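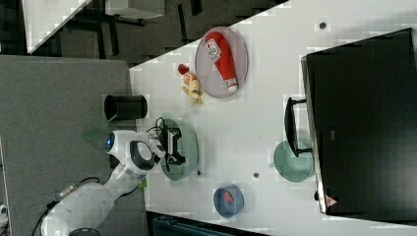 Gripper over the green plate, with the red bottle on its own plate farther up the table

What house rules do you keep for a shared robot arm and a table full of toy kitchen things?

Posted by Lok-yiu Shek in Robots at Work and School, Grilstead Community Help

Hello all, and thank you in advance for your patience, since I know I tend to write long posts!

I've been asked to write up the rules for our tabletop arm at Harnorstead, and I would love to hear from people who have had to do the same. It's a single white arm with a two-finger gripper, and the work is picking and placing: plates, a bowl, a colander, play food, a toy oven and so on. Several people share the table over a week and they all set it up a little differently. We have recorded 1,414 runs so far and want to keep going through June, so the rules need to be ones that people will still be following when they're tired and it's ten to five and they want just one more run.

What we have now is a single page taped to the wall. It says to keep hands off the table while the arm is moving, to know where the stop button is, and to tidy up when you're done. Those are all good rules, I think, but they don't answer any of the questions people really ask me. How near the edge can an object go? If something rolls, who gets to pick it up, and what do they do first? Is it all right to nudge a plate if the arm is paused but not stopped? (I have heard three different answers to that last one, one of them from me on two different days.)

The other half of my question is about keeping the layout honest. We shuffle the objects between runs on purpose so that every run is a bit different, and I don't want to write rules so strict that everything ends up in the same spot. But I also went through a batch of 293 runs and set 32 of them aside because the notes didn't say what had been put on the table or what the task was supposed to be. That was a sad afternoon. I keep the notes in Andero, which has a free text box, and people write things like "same as before" in it.

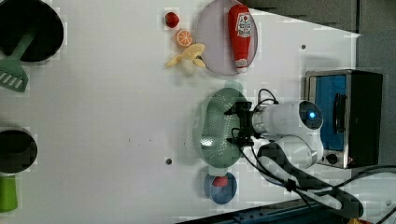 Colander task. Toy fruit in a row next to the ketchup bottle's plate, oven at the far side of the arm

One more thing, and then I promise I'll stop. I have read bits of the published robot safety standards and I find them hard going. They seem to be written with factories in mind. Do people with small arms on tables follow them, or borrow from them, or what? I would rather borrow something sensible than make it all up myself.

Tarun Chaturvedi, who had this job before me, left a folder with some good notes on gripper pads but nothing on rules, so I'm starting fresh. Any wording you've used that people really stuck to would be very welcome.

- Lok-yiu

Seema Grewal

Hi Lok-yiu, what a nice clear post, and don't apologize for the length, mine is going to be worse. I wrote the rules for our two arms a while back and rewrote them twice, so you're welcome to all of it.

Let me take the pause question first, as it's the one I'd settle before the rest. Our rule is that paused counts as moving. If the program can start the arm again without a person standing at the table doing something on purpose, then hands stay out. To reach in, you put the arm into its stopped state yourself, you look at whatever light or screen tells you so, and you say "stopped" out loud even when you're alone. People laugh for the first week. After that they do it without thinking, and a visitor who hears it knows what's going on. I'd add one line on the wall sheet saying exactly which color or message means what on your model, copied from the maker's manual. Your arm has a blue light in both photos, and a newcomer shouldn't have to guess whether blue means "go ahead" or "keep away." I couldn't tell you myself without the manual.

The person who stops the arm is the person who starts it again. If Deepak stops it and goes for coffee, you don't restart it for him, you wait or you go and find him. This one caused some grumbling with us and I kept it anyway.

Now the edge. I see a black cup in your first photo that sits partly over the edge of the table, and I'd bet every one of us has a photo like that. We use a border of 100 millimeters, marked with thin tape, and nothing starts a run with any part of it outside the tape. I picked that number because it suited our table and our objects, so please measure your own reach before you copy it. Round things and tall things we keep farther in still. If your task truly needs something near the edge, that's fine, but then it goes in the notes as a choice somebody made.

Dropped and rolling objects: let it fall. I'd write it in just those words. People's hands shoot out to save a toy tomato and they do it before their brain has been told anything. Let it fall, stop the arm, say it, pick the thing up, look it over, and mark the run as interrupted. Please make it easy to mark a run that way, with no frowning, or people will quietly put the tomato back and carry on, and you'll have a run in your files that isn't what it says it is.

Cables next. You have black cables looping around the wrist, and ours do the same, they need the slack for the wrist to turn. What we ask is that the first person of the day moves the arm by hand control, slowly, to the far corners of where it will work, and watches the loops the whole way. You're looking for a loop that could come down over a handle or catch the rim of something tall. A pan handle is just the sort of thing a cable likes. The second look is at the oven cord or anything else that runs off the table, so that it isn't lying where the arm could drag it. The whole thing takes less time than making tea, and we sign for it.

On the standards, I did the same reading you did and got the same headache. The ones to look up are ISO 10218, in two parts, and the technical specification ISO/TS 15066 on people and robots working close together. The part I borrowed is the idea that you judge the whole job and never only the arm. An arm that is sold for working near people is still holding something, and that something might have a point or a hard corner, or there might be an oven door that closes on a finger. So I sat down with one colleague and we went through each object and each task and asked how it could hurt somebody, how badly, and what we'd do about it. We did it again whenever a new object came in. If your place has a safety officer, please take it to them before you take my word for any of it, as your local rules may ask for more than this, and they'll be pleased you came early.

Good luck with it, and do post your sheet when it's done, I'd love to see it!

Gianni Ruggiero

Seema has covered the fingers so I'll do the notes, which is more my corner.

Get rid of the free text box. Or keep it, but make it the last thing on the form. We had the same "same as before" trouble and it went on for months, because before what? Somebody deletes a run and then before is a different before. What fixed it was a short form with the task written as one plain sentence ("put the ketchup bottle in the blue bowl"), a pick list of the objects that are out, and a photo from above before the arm moves. The photo does most of the work. If the sentence and the photo disagree, the run goes in a side pile until the person who made it has looked.

Names matter more than you'd think. Pick one name per object and stick it on the shelf where the object lives. If one person writes plate and the next writes dish and a third writes lid, you'll be sorting that out for ages. You've got more than one green plate in that first photo, so I'd give each of those its own name as well, even if it's just green A and green B with a dot of marker underneath.

For shuffling, I'd say what must change and what must stay. With us the table, the arm base, and the cameras stay put. The objects being moved have to change place every run, and the others get changed every so often. I tried letting people choose freely and they all have a favorite spot, me included - mine was bottom left, every time. Now there's a little script that picks the spots, and if it picks something silly you roll again and say so in the notes. Those holes in your tabletop would make decent landmarks for it.

As for your 32, don't throw them out. If there's video you can usually write the sentence afterward, with a flag that says it was added later. I wouldn't do it from memory.

Deepak Nishad

Just use common sense?? We have one rule at Upadhyay which is whoever is driving has the stop button in their hand, not on the desk, in the hand. Everything else sorts itself out. Long rule sheets don't get read.

Wipe the table too. Gripper pads pick up dust and then they slip.

Reply from Lok-yiu Shek

Oh, thank you all so much, I didn't expect this much by lunchtime. Seema, "paused counts as moving" is going at the top in big letters, and I'll be measuring the table for tape this afternoon. Gianni, green A and green B it is, and I've asked whether Andero will let me add a pick list.

Deepak, I do take the point about long sheets! I'm going to try for one side of paper with the button in the hand as the second line, and put everything about notes and names on a separate page by the computer, where people are sitting down anyway. The pads I'll add to the morning check, and Tarun's folder has a cleaning note I can copy straight in.

One small thing I'm still unsure of, Seema: when you say the first person of the day signs for the cable check, is that on paper or in the run notes? Ours start at such odd hours that the first person isn't always sure they're first.

Reply from Seema Grewal

Paper, on a clipboard hung from the table leg. If the top line doesn't have today on it, you're first.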